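Print this page
E-mail this page

Keeping the Clorton reading room open

The Clorton Reading Room was founded in 1851 and has lent books without charge ever since. Parisa Mahmoudi became its librarian in July, having spent her working life in school libraries at Biltham.

Asked what had surprised her most, she spoke of the local history shelves. "People come in for a novel and leave with a parish map," she said. "I had expected the maps to be used by students. They are used by everybody."

The collection stands at 2896 volumes, of which 32 may be read only on the premises. Ms Mahmoudi intends to review that restriction. "Some of those books were set aside for their age, and others for reasons that were never written down," she said — a matter she hopes to settle before the winter.

On opening hours she was more guarded. Evening opening is popular, but it depends on the annual grant. "I would sooner promise one late evening and keep to it," she said. 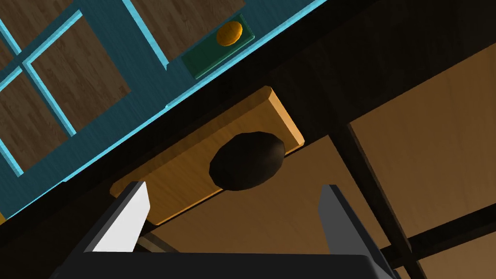
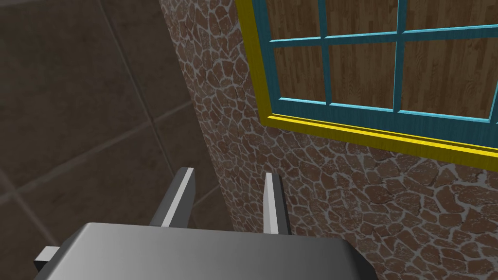
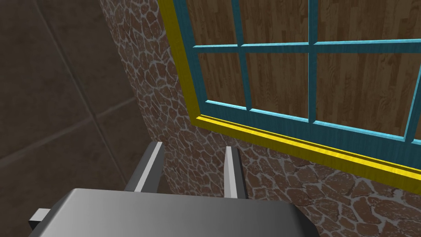

Bok-nam Song would like the late evening to be kept for quiet reading, and asked that the parish maps be brought downstairs, where the tables are larger.

Last updated: 22 Aug 2021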